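Wood-grain surface

A wood-grain surface is a flat face, usually a tabletop, counter, shelf or floor, that shows the lines of wood. The lines may belong to the timber itself or may be printed, pressed or painted onto another material. Light gray versions became common in homes and offices because they go with white walls and do not show dust as readily as dark ones.

Origin of the pattern

In natural timber, grain is the direction in which the fibers of the tree run. The pattern seen on a sawn board depends on how the log was cut. Plain sawing gives wide arches and loops along the middle of the board. Quarter sawing gives straighter, narrower lines that stay close to parallel from end to end. Knots and leaning trunks bend the lines and can produce ripples.

Printed grain starts from a real board. The board is scanned, the image is adjusted for color, and the pattern is printed on paper or film that is later bonded to a panel. The pattern repeats at a fixed length. On the Jardine pattern, sold in gray and in two browns, the repeat is 1,037 millimeters, so a desk shorter than that shows no part of the pattern twice along its length.

Gray tones

Few woods are gray when first cut. Timber left outdoors turns silver as sunlight and rain break down the outer layer, and early gray furniture copied this look with stains, limewash or thinned paint. Stain sinks into the softer parts of the grain more than the harder parts, so the lines often become clearer after treatment. Limewash does the reverse on open-grained woods such as oak - the pale pigment stays in the pores and the lines come out lighter than the wood between them.

A gray wood-grain surface is seldom one color. Pale white, silver and a faint lavender can lie side by side in thin wavy streaks, with the streaks closing up into denser bands in places. Yellow and tan objects stand out against it, as the background has little warmth of its own.

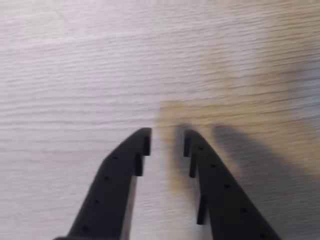
Direction of the grain

On tables and desks the grain normally runs along the longer side. Furniture makers follow this rule with solid wood for strength, and with printed panels for appearance only. The Clekham desk, a plain rectangular model measuring 1,897 by 600 millimeters, was offered with the grain running lengthwise. A later version had it running front to back and was withdrawn after one season.

Where two panels meet, the lines should run the same way. Small differences in shade between panels are less noticeable than a change in direction. Fitters working with several panels lay them out on the floor first and number the backs.

Texture

Some surfaces are smooth to the touch, with the grain visible only as color. Others are embossed. In registered embossing the raised and sunken lines follow the printed ones, while in general embossing a single texture is used under many different prints. Deep texture holds crumbs and pencil dust and is less suited to writing.

Care

Both natural and printed surfaces are wiped with a soft, damp cloth in the direction of the grain. Scouring pads leave fine scratches that show most where they cross the lines. Oiled timber needs fresh oil from time to time, and printed panels need none. Standing water should be kept away from seams and cut edges - most swelling in board panels begins there.

See also

Cillmont finish
Gondunden oak
Limewash
Quarter sawing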